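Cimaline Pridau 184 — fridge-freezer with pull-out lower drawer

Product code: CL-184-PD
Finish: stainless steel
Drawer: white, pull-out
Page revised 27 October 2020

The Pridau 184 is a freestanding fridge-freezer for staff kitchens, small canteens and larger households. The refrigerator is above and the freezer is a single full-width drawer at the bottom. The drawer replaces the swing door and wire baskets of the earlier model, which is no longer supplied. Spare baskets for that model can still be ordered from the Drirkport warehouse.

General data

Height: 184 cm
Drawer load limit: 11 kg, evenly spread
Clearance required above: 9 cm
Clearance required in front with drawer open: 100 cm
Door hinge: right, reversible on site
Mains lead: rear, left-hand side

The load limit applies to the drawer at full extension. With the drawer closed the runners will carry more, but the limit should still be observed, as the drawer has to be opened to unload it. Runners are greased at the factory and need no further lubrication. Do not use spray oil on them.

Drinks in the lower drawer
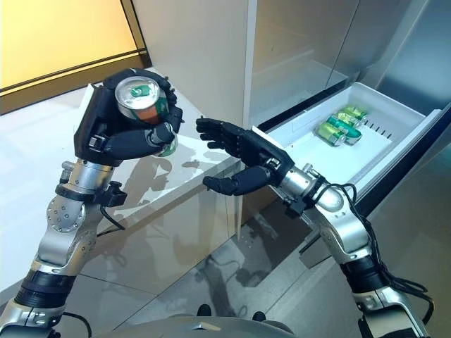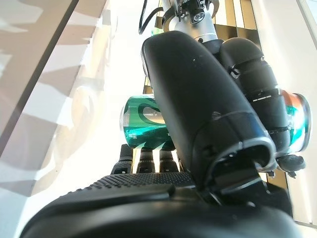 The drawer can be run as a chiller by turning the selector from F to C. Allow a full night for the change before loading. In C mode the drawer holds drinks at serving temperature and is suitable for cans and short bottles. Aluminium cans of the usual pull-tab type, such as the green ones shown, may be stood upright or laid flat. Laying them flat makes better use of the depth when the drawer is full. Standing them up leaves the lids in view, and a mixed load is easier to sort by drink.

Do not put cans or sealed glass bottles in the drawer while the selector is at F. Fizzy drinks will freeze and the container may split. Damage to the liner from burst containers is not covered by the guarantee.

Divider set (sold separately)

The Hutsuliak divider set fits the Pridau 184 drawer without tools. It consists of one long rail and two cross pieces — the cross pieces slide along the rail and lock with a quarter turn. Wash by hand in warm water. The set does not fit the earlier basket model.

Cleaning

Switch off at the wall before cleaning the drawer. Lift the front edge, pull forward past the stop and remove. Wipe the liner with a damp cloth and a little washing-up liquid. For the stainless steel, wipe along the grain and dry with a soft cloth. Scouring pads will mark it.

Spares and enquiries

Runners, drawer seals and selector knobs are kept in stock at Drirkport. Quote the product code and the serial number from the plate inside the refrigerator door. Technical questions: Åsmund Lunde, spares desk.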